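The Release Fault at Station Two: A Personal Account

I am asked from time to time why my posts about automation dwell so much on faults. The plain answer is that faults take up most of my working hours. This entry concerns one that cost our group at Zimstead the better part of January, and which I closed, in the formal sense, on 31st March. I write in my own name, and the views below should not be taken as a position of the company.

The task under test is a modest one. Two arms work over a table and handle small boxes, some with glossy faces and some with a window in the top. Each arm must pick up a box, move it, set it down and let go. The Prallholm control software reports each of these steps as a separate event, and an operator may halt the sequence at any point.

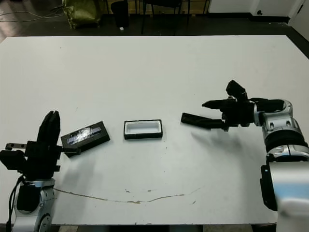 The fault lay in the letting go. On a small number of cycles, the software reported that a box had been released while the fingers were still closed on it. The arm then began its return move at full speed with the box in its grip. On the first occasion the box left the hand halfway through the move and landed on the floor well beyond the table. Yaneth Londoño was standing outside the marked line, as our rules require, and was not struck. I have thought about that line a good deal since.

Our first response was poor, and I include myself in that judgment. We recorded the event as a dropped part. A dropped part calls for a note in the log and nothing more, and testing continued the same afternoon. It was Jairo Henao who read the record again the next morning and observed that the release signal had come before the fingers had moved at all. He asked that both arms be stopped. They were stopped within the hour.

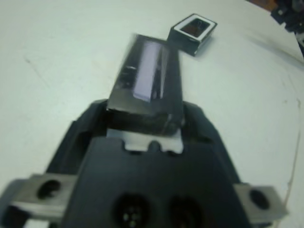

A long box with a clear window strip, held between the fingers, with a smaller box near its far end.

We then ran 600 cycles at reduced speed, with the return move disabled. The false release appeared in 15 of them. Jhosep Flores sorted the results by box, by arm and by time of day, and found no pattern in the last two. The boxes, however, did matter. Nearly every case involved a long one, gripped near its end, where the weight of the box pulled against the fingers as they began to open.

The cause was a time limit. When the command to open was sent, the software waited 70 milliseconds for the finger position to be confirmed. If no confirmation came, it assumed success and went on. I do not know who chose that assumption. It was present in the earliest version we hold, and Sindska, who supplied the module, have since agreed that a missing reading should be treated as a stop.
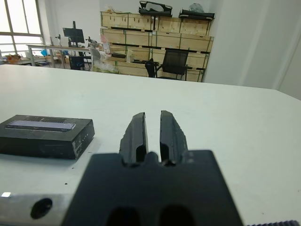
Inspection of the fingers formed the second part of the review, and it was carried out by Rosaura Tamayo. She had asked for it twice before the incident, and I had put it off twice. Wear on a finger is easy to overlook when the part still grips. The outer edges of the pair on the wrist camera view are rough and slightly chipped, and under our old checklist that would have passed without comment. We could not show that edge wear played any part in the false release. It is now recorded at every inspection all the same, with a picture and a signature.

Three changes are in force. A missing confirmation halts the arm. The return move starts slowly and reaches full speed only after a second reading of the finger position. Any box that leaves the table is logged as a safety event — never as a dropped part — and testing may not resume until two people have signed the entry.

Ardalan Vahidi ran the final check of 264 cycles at full speed, and the false release did not occur. I regard that as encouraging, though the number is small and I have asked for a longer run with heavier boxes. The request is with the Espinoza office, and I will post the result when I have it.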